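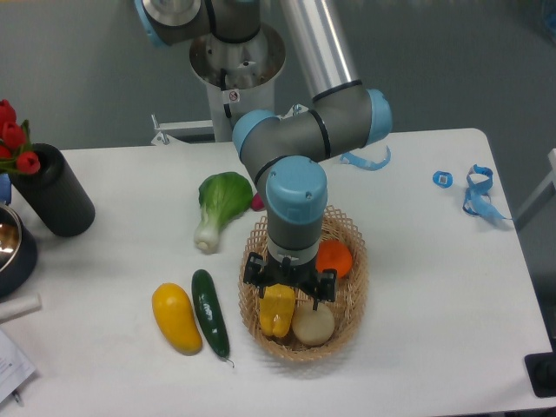 Airline ads that pick on other airlines are my favorite kind of junk mail, and this is the README for the pile of them I've been typing up. It's a dataset of fare ads from three low-cost carriers that fly out of Trirelholm (Claltari, Stilex and Kuzmenko, if you don't live near there) and spend a surprising share of their ad money being rude about each other. What I mostly wanted to know was how the advertised fare compares to the one you pay. Think of a booking as a basket: the ad shows you the price of the yellow pepper, and by checkout there's an orange thing in there too and something pale and oniony in the corner, and you're paying for the lot. So I write down both prices, pepper alone and whole basket, wherever I can get them.

What you get

There are 338 ads, one per row, in ads.csv. Most are newspaper ads and posters, the rest are emails that landed in my inbox or Olesia's. Four files in total:

ads.csv is the main table, and probably the only one you need.
routes.csv has the airport pairs, with the spelling I settled on.
insults.csv is every line where one airline mentions another, by name or by a really obvious hint.
codebook.txt says what each column is allowed to contain.

Scans of the ads themselves aren't included. The wording is short and I've typed it out, but the artwork belongs to the airlines and I didn't feel like having that argument. If you want to see a particular one, write to me and I'll describe it for you.

Columns in ads.csv

ad_id: a number. Gaps are duplicates I took out. I didn't renumber, because Pascal already had a spreadsheet pointing at the old ones.
carrier: claltari, stilex or kuzmenko, always lowercase.
medium: paper, poster or email.
headline: the big text, typed exactly, with their punctuation. Stilex loves an exclamation mark even more than I do!
fare_ad: the price in the big type.
fare_paid: what the same trip cost with one cabin bag, one seat picked in advance and the card fee, checked on the airline's own site the same day I saw the ad. Blank if I didn't get to it in time.
small_print: yes if there's an asterisk or a dagger anywhere near the price.
target: who the ad is having a go at. Usually "none", sad to say.
tone: friendly, snippy or mean. More on this in a second.

How the tone labels were made

I read every ad and picked a label, and then Olesia Demchenko labeled 100 of them without looking at mine. We agreed a lot on mean and hardly at all on the line between friendly and snippy. She used to write brochure copy and has a much higher tolerance for snark than I do (she called the Kuzmenko "Still waiting at gate four?" ad friendly, and I still don't get it). Where we differed, we talked it over and the label in the file is whatever we ended up with. My first pick is saved in tone_first if you'd like to second-guess us, and please do.

If you're training anything on this, I'd lump friendly and snippy together. You'll have a nicer time.

Stuff to watch out for

Kuzmenko changed its card fee in July, right in the middle of my collecting, so its fare_paid values jump for reasons that have nothing to do with the ads. The fee_rule column says "old" or "new". Don't average across the two.

Claltari prints its fares one way and Stilex prints half of a round trip, which looks the same until you try to buy just the one leg. I left fare_ad the way they printed it and added fare_basis so you can sort that out however you like.

The emails lean heavily toward Stilex. I signed up for all three lists but Claltari's sign-up form kept failing on me, and by the time it worked I'd missed a big batch. Same goes for posters, which are only from the train station and the airport road, the places I go anyway. So please don't use the row counts to say who advertises most. I can't back that up and neither can you.

Fares were mostly checked in the evening, after dinner. If you believe prices move around by time of day (I sort of do), keep that in mind. The column is checked_at, in local time.

There's nothing personal in the files. A couple of emails opened with my first name and I swapped that for NAME.

What I'd use it for

Comparing headline fares to real ones, first of all. It's also fun for looking at how long a feud runs before someone drops it. Sort insults.csv by seen_order and you can follow the whole legroom fight between Stilex and Claltari, starting with the tape measure poster and going back and forth until Claltari moved on to bragging about its coffee. I wouldn't use any of it to decide who to fly with. It says zilch about delays, and an airline with polite ads can still lose your suitcase.

Who did what

I collected and typed. Olesia did the second round of tone labels and fixed my spelling of half the airports. Pascal Baudry wrote the script that finds duplicates, and he's the one to thank if the dates sort properly in your copy. The script isn't in this folder yet, he wants to tidy it first.

Reuse and corrections

Do what you want with the tables, just say where you got them. The headlines were written by the airlines, so quote them in the normal way and don't go printing them on mugs.

If you spot a typo, send me the ad_id and what you think it should say. Check the codebook before you report a weird headline, though, as some of the misspellings are theirs and I kept those on purpose. I'm still missing the Kuzmenko poster with the goose, the one that was up by the parking garage before the Stilex one covered it. If you took a photo of that, I'd love to have it!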